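Tema 6. Envase y conservación de alimentos de humedad baja

Apuntes de clase. Se dan por sabidos los conceptos de actividad de agua e isoterma de sorción del tema anterior.

6.1. Función del envase
Una barrita de cereales pierde calidad por tres vías: gana o pierde humedad, se oxida su grasa o se rompe. El envase actúa sobre las tres, aunque casi siempre se diseña pensando en la primera. 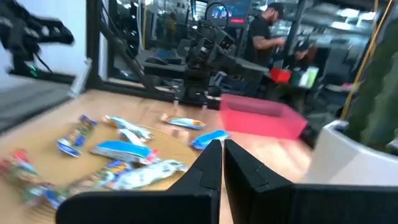

La permeabilidad al vapor de agua se mide en gramos por metro cuadrado y día. Depende del material, del espesor y de la temperatura – por eso un dato sin condiciones de ensayo no sirve para comparar.

6.2. Caso Tamayo
La planta de Tamayo guardaba el producto en un almacén con una humedad relativa del 80 %. A los 19 días la textura ya no era aceptable. Se probaron 2 películas, Karker y Jolteo, con el mismo espesor.

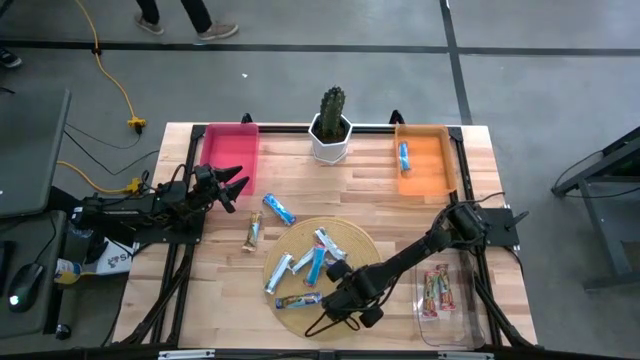
La diferencia entre ambas fue pequeña. El fallo estaba en el sellado transversal: la mordaza trabajaba fría al arrancar la línea y dejaba microcanales. Conviene revisar el cierre antes de cambiar de material.

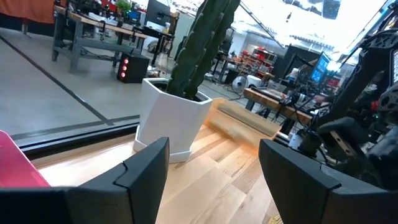 Ekance objeta que el ensayo de fugas con colorante detecta tarde este defecto y que es preferible el de burbujas en cámara de vacío. Para el examen entran los dos métodos.

Lectura para la próxima sesión: apartado 6.3, vida útil acelerada.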